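Rarden Stackable Storage Bins, Gray

Sold by Arnthorpe Supply
Updated Jul 11, 2023

Slope-walled bins for parts rooms, packing benches and back stock. The walls taper toward the base, so empty bins nest inside each other and small items slide down to the middle where you can reach them. Molded in one piece, with a rolled rim on all four sides.

We have carried the Rarden line since we opened the Gatchalian warehouse, and we use the same bins on our own shelves. The gray is the standard color and ships from stock. Blue and red are made to order — allow three weeks. 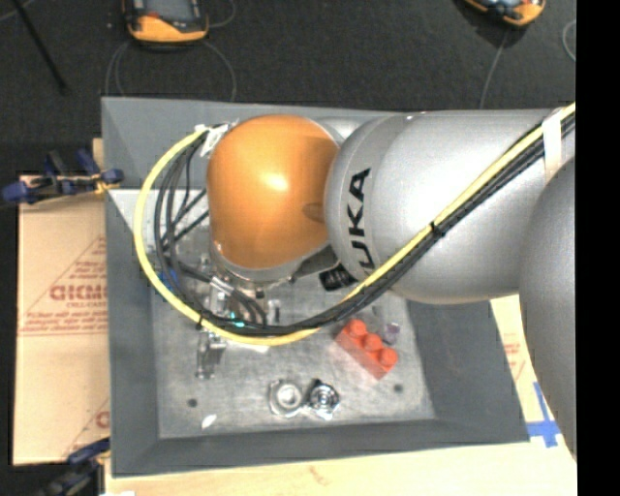
Sizes

Small: for fasteners, fittings and labels. Fits three across on a standard Sasow shelf.
Medium: for hand tools, boxed parts and returns. Our best seller, with almost 1,000 sold last year.
Large: for bulky or mixed items. Not recommended above shoulder height when full.

Inside measurements are taken at the base. The opening at the top is wider, so check the outside size on the spec sheet before you order for a tight shelf.

Lids and dividers

Lids are sold separately and snap over the rim. A bin with a lid can be stacked on another bin of the same size. Without lids the bins will nest, and they should not be stacked loaded.

Dividers fit the medium and large sizes only. They drop into molded slots and lift out for cleaning. Older Rarden bins with the square rim do not take the current dividers.

Care

Wash with warm water and mild soap. Avoid solvents, which dull the surface. Adhesive labels come off more easily if the bin is at room temperature.

Ordering

Bins are packed by size and cannot be mixed within a carton. Lids ship in their own carton and may arrive on a different day. Orders of 600 bins or more go by freight, and we will call to set a delivery time — please include a phone number for the receiving dock.

Unused bins can be returned in the original carton. Made-to-order colors are final sale.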